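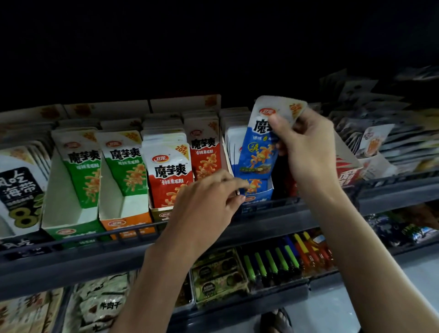

Para Jocelyn Maglaya, o preço por quilo devia vir em letras do mesmo tamanho que o preço da embalagem, e enquanto isso não acontecer qualquer promessa de transparência vale pouco. A observação chegou por escrito à consulta aberta em fevereiro pela associação de consumidores Dirmont, e resume boa parte das 384 respostas recebidas.

Dirmont contesta o novo selo "Preço Claro" da cadeia Bravwood

Belmonte, 2023-09-05 – A Dirmont tomou conhecimento do selo "Preço Claro", que a cadeia de lojas Bravwood anuncia como uma viragem na relação com os clientes. Lido o regulamento, que tem 15 páginas, a associação não encontra nele motivo para festejos.

O selo é atribuído pela própria Bravwood aos produtos da própria Bravwood e de fornecedores que paguem a adesão. Não há verificação externa. As lojas comprometem-se a mostrar o preço por quilo "sempre que possível", expressão que aparece no texto sem qualquer definição, e a manter as promoções "por um período razoável", que também ninguém explica.

"Gostávamos de saber quando é que não é possível imprimir um número numa etiqueta", afirma Elsa Pesonen, porta-voz da Dirmont. "Perguntámos duas vezes. Na primeira enviaram-nos o folheto. Na segunda enviaram-nos outra vez o folheto."

A associação chama a atenção para os aperitivos e outros produtos vendidos em saquetas pequenas, categoria que o regulamento remete para um anexo ainda por publicar. É nas doses individuais que a comparação se torna mais difícil: os pesos variam de um sabor para outro, e o desconto anunciado refere-se muitas vezes a um preço anterior que o cliente não tem como consultar.

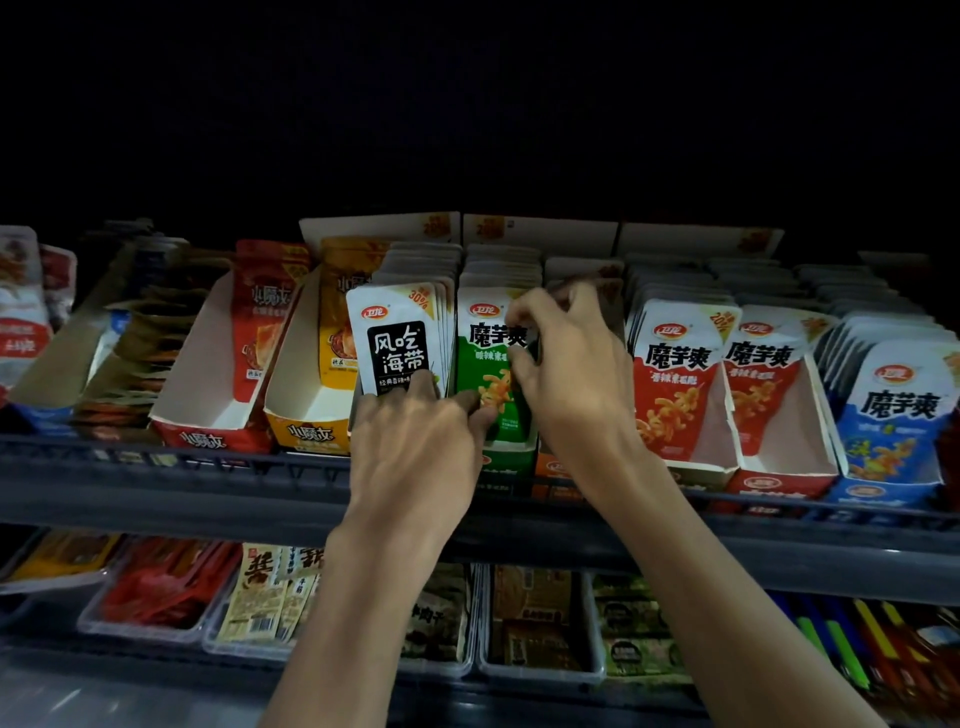

O anexo, segundo a Bravwood, ficará pronto "em devido tempo". Até lá, uma saqueta pode ostentar o selo sem cumprir regra nenhuma, já que as regras para saquetas não existem.

A Dirmont pediu à empresa 3 esclarecimentos: quem fiscaliza o selo, quanto pagam os fornecedores para o usar e durante quanto tempo tem de vigorar o preço de referência antes de uma promoção. Foi dado um prazo de 30 dias para a resposta, que será divulgada na íntegra, incluindo os anexos, se vierem.

Abla Obeidat, jurista da associação, admite que a iniciativa possa melhorar. "Se publicarem os critérios e deixarem alguém de fora fazer as contas, mudamos de opinião. Por enquanto temos um autocolante verde e uma conferência de imprensa."

Os consumidores que queiram comunicar diferenças entre o preço afixado e o cobrado na caixa podem fazê-lo na sede da Dirmont, em Belmonte, juntando o talão de compra.

Contacto para a imprensa: Lorna Yap, gabinete de comunicação da Dirmont.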